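In praise of the dull example

I spent most of October collecting demonstrations for a robot hand, and I want to argue for the part of that work that gets the least love. Everyone who visits wants to see the good takes. They want the hand closing on a mug, lifting it, setting it down on the right shelf. I like those too! But the examples I have come to care about most are the ones in which hardly anything gets picked up, and I think we should be recording a great deal more of them.

Some background, for anyone who hasn't done this. At Helby we gather examples by guiding the robot through a task while it logs its joint positions and whatever the small camera by the wrist can see. Do that enough times, with enough variety, and you have something a policy can learn from. A session is 20 takes. After 12 of them I need a coffee, and after all 20 I have opinions.

My first opinion is about tidiness. When I started, I was proud of my takes. I'd place the object well inside the easy zone, come in on a smooth path, grasp, lift, done. I deleted anything with a wobble in it. The set I made that way was lovely to watch, and the policy trained on it was lovely too, right up until the hand drifted a little to one side of where I would have put it. Then it had no idea what to do. It had never once been a little to one side. I had thrown all of those moments away, because I thought they made me look clumsy.

So we changed the habit. Out of every 20 takes, 8 now begin from somewhere awkward: the arm low, the fingers half curled, the object behind or beside the place where anyone sensible would start. We let the operator miss. We let the operator come back and try again. The logs are longer and a good deal uglier, and I am completely sold on them.

My second opinion follows from the first, and people argue with me about it more. We should stop trimming the waiting. Most pipelines I have worked with cut the quiet stretches at the start and end of a take, and plenty of them cut quiet stretches in the middle as well. The reasoning sounds fine. Storage costs money, training time costs more, and a hand that isn't moving seems to have nothing to teach.

But hovering is a skill. So is holding a loose, ready posture while the rest of the body settles. So is reaching out over nothing and not closing. A learner that only ever sees fingers on their way to a grasp will decide that fingers are always on their way to a grasp, and you get the behavior everyone in this line of work knows, where the hand snaps shut on air with total confidence. I have watched a policy do it 7 times in a row. It was very sure of itself.

The wrist camera is why I feel so strongly here. From across the room, an idle hand looks like nothing. From the wrist, there's a whole world to get used to: the robot's own forearm taking up a big share of the view, its own fingers, other odds and ends at the margins, and a lot of floor. The learner has to find out what its own body looks like before it can sort out what isn't its body. Quiet moments are a cheap way to give it that.

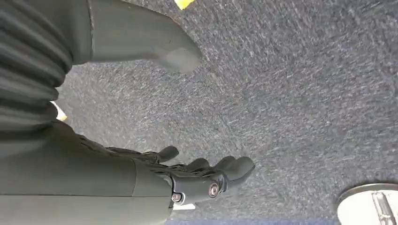

Faisal Gilani disagrees with me on part of this, and he has told me so at length. Keep the awkward starts, he says, but a thousand seconds of stillness will teach a policy to stand still, and he has seen one freeze in front of a perfectly reachable cup because freezing was the most common thing in its data. He would keep the pauses that come just before a decision and cut the rest.

He has a point, and I've moved some distance toward him. Freezing is real. If idle time swamps everything else, you will get an idle robot. I'd still choose to record it all and sort it out afterward with weights and labels. You can turn a pause down later. You can't get back one you never saved. Storage on Plarix, our logging setup, is the least of my worries compared with the hours it takes to run a session again.

What I would love to see is people writing down what they cut. When a group shares a set of demonstrations, tell us the trimming rule. Tell us how many takes were dropped and what was wrong with them. Half of what a policy turns into is decided by someone at a desk at four in the afternoon dragging a slider to the left, and that choice almost never makes it into the notes.

We have begun keeping a plain text file beside each session for exactly this - start posture, what went wrong, what we left in. It takes a couple of minutes to fill out. I've already gone back to ours more often than I've gone back to the training curves, and next month I want to try Faisal's rule and mine on the same sessions and compare the two policies properly.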